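Hilosness Playroom and Snack Corner, September meeting
Notes by Siham Helmy, taking minutes again (I really must learn to sit further from the notepad)

We got going a little after 6:30 because the key to the side door was on the wrong hook. Nine of us by the end. Apologies came in from both Saturday leads and from Bromutbridge, who sent their report by email.

Last meeting's notes
Agreed as written, except that I'd put the sink repair down as finished and it wasn't. The plumber came back in the second week and it's fine now. I've fixed my copy.

Money
We have $3,434 in the account. Out of that we still owe Marchand $280 for the shelf brackets and the delivery, and I've been asked to pay it this week so we don't get another reminder. The spring fair brought in $1,098, and I know I said this last time, but I'm still so pleased about that! Someone asked if part of it could go to a new rug for the reading end. General feeling was yes, but let's see what the winter heating looks like first. Back on the list for next time.

The little table
This took up most of the evening. The question was whether the snack table and the play table should be the same table. Right now they are, and at drink time the blocks end up in among the cups and plates, and then we're all hunting for them at pack-up.

I said my piece, which is that I like one table. The kids like one table. They make dinners out of the blocks and serve them to us, and if we move the blocks to the far end of the room I think we lose that game completely (and I've been served some lovely dinners). Bromutbridge's email took the other side and said they split theirs last year and pack-up got a lot quicker. Fair enough, but their room is twice as long as ours.

We went back and forth on it. What we settled on, to try until the next meeting:

One table stays. Play plates and snack plates get separated, with the play ones living in the block box and the snack ones in the cupboard over the sink. Anything that's been in the block box gets washed before food goes anywhere near it. Whoever opens up puts out the play set first and swaps it over at snack time.

There was a side discussion about how to tell the plates apart when half of what we own is pink. A dot of nail polish on the bottom of the play ones was the winner. I have some red at home and I'll bring it.

Drinks
A couple of parents have asked for water and milk only on weekdays. Others said their kids look forward to the orange drink and it's only a small cup. We voted: water and milk on weekdays, orange drink stays for Saturdays and birthdays. Bottles to be kept up high with the caps on tight, please, everybody. I'm the one who mopped the last time and my shoes stuck to the floor for days.

Cups
We're short on cups again. Orkano can do us a pack of 200 paper ones, and I was all set to order, but then the point was made that we only just got away from paper ones and the trash bag weighs half as much now. So no paper. Instead we'll ask families to send in any plastic tumblers they don't need. Plain ones, no lids, no straws that pull out. I'll write the note and put it on the door.

Blocks
The block box needs a sort. We've got bits of at least two sets in there and some of the corners are getting rough. I'll do it with whoever is free the last week of the month. Bring an old towel, because I want to wash the lot and lay everything out to dry. Rough ones get sanded or go in the craft drawer.

Any other business
The window by the coats still doesn't latch. Lost property is overflowing, so please look for your own kid's sweater before you leave (there is a very nice green one, size 5, been there since June). We also need someone to open up during the school break, and I've put a sign-up sheet next to the kettle.

Next meeting is same time, same place, and I'll bring the lemon cake if somebody else brings plates that aren't from the block box. We closed at 8:10 and I locked up.

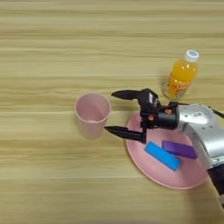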